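I bought the Floltby fruit box in March, the 2 quart size, to see if apples and mandarins would keep longer in the fridge. It cost 30 dollars at Coltum. The lid closes firmly and the vent on top slides open and shut without sticking. I wash mine by hand.

Apples kept very well. Mandarins did fine with the vent open, but with it closed they got soft on the bottom. The paper insert says to leave it closed for all citrus, and I would ignore that.
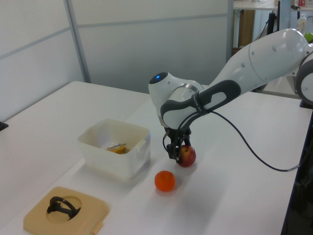

Kaplan box owners will find this one smaller, one commenter wrote, and the lids do not swap between the two. Berries went moldy in hers at the same speed as in the store carton.

I have not tried berries. For apples I would buy it again, though I'd wait for a sale.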